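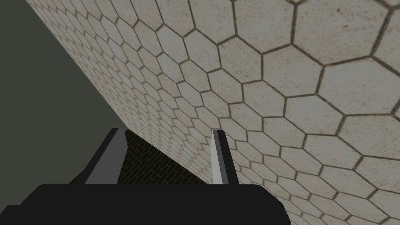

Carrelage hexagonal beige clair, joints sombres (rendu 3D).

Santé au quotidien > Épilepsie > Guides pratiques > Tenir un carnet de crises

Mis à jour en septembre, par Fadime Taşdemir

Le carnet de crises sert à préparer la consultation de neurologie. Il doit pouvoir être lu en deux minutes par un médecin qui ne connaît pas le patient. La méthode décrite ici est celle du groupe de patients Traltana ; elle fonctionne sur papier ou dans un tableur.

1. Préparer la page

Prévoir une ligne par crise et six colonnes : date, heure de début, durée, description, circonstances, récupération. Ne pas ajouter de colonne « gravité ». Les notes attribuées par le patient et par ses proches concordent rarement.

2. Noter l'heure et la durée

Relever l'heure au début de la crise, puis à la fin des mouvements ou à la reprise du contact. La phase de confusion qui suit se note à part, dans la colonne « récupération ». Si la durée est estimée, inscrire « est. » après le chiffre. Une crise convulsive de plus de cinq minutes, ou deux crises sans reprise de conscience entre elles, impose d'appeler le 15 ou le 112. Le carnet se remplit ensuite.

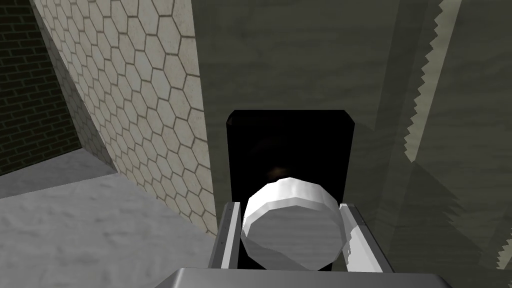 3. Décrire sans interpréter

Écrire ce qui a été observé : côté du corps concerné, yeux ouverts ou fermés, réponse à l'appel du prénom, chute éventuelle. Éviter « absence » ou « grande crise » tant que le type n'a pas été confirmé. Le témoin rédige sa propre ligne, signée de ses initiales. Une vidéo peut être jointe si la personne a donné son accord au préalable.

4. Relever les circonstances

Indiquer les heures de sommeil de la nuit précédente, les prises oubliées ou décalées, la fièvre, l'alcool, la date des règles le cas échéant. Laisser la case vide en l'absence d'information.

5. Préparer la synthèse

Avant le rendez-vous, reporter le total mensuel par type de description. Nevzat Eren, qui relit les carnets du groupe, a repris le sien sur 34 mois : presque 29 lignes étaient inexploitables faute d'heure de début. Joindre la liste des traitements avec les doses et les dates de changement. Ne modifier aucune dose à partir du carnet sans avis médical.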